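Flondow desk chores, README

Data for small pick-and-put-away jobs at home desks. Started as a side thing by Walid Bitar and Nisreen Shboul, now kept up by Dima Khoury. The question we keep getting: can a machine tidy a desk yet? Short answer, sometimes. Pens and markers mostly ok, paper no, cables really no.

1838 episodes total. 804 are marker and pen pickups, the rest mixed. Collected with hand-held grippers, two per operator.
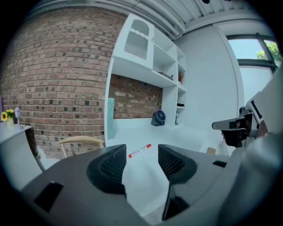
Marker task, red cap, fingers open over the desk.

Known problems
- wide lens bends straight lines, undistort before you do anyhting with geometry
- 40 episodes have left/right swapped in the metadata, list is in swapped.txt
- thin objects lying flat: policy closes too high, grabs air. Diagonal ones worse
- gripper width is noisy near fully closed

Splits
Hold out 400 for test. Dont shuffle across homes, scores go up and mean nothing.

Not covered: drawers, anything with liquid, wiping. Xiomara wants folding next, no date for that.

Bad labels go to Dima, please include the episode number. Server is down Sunday mornings.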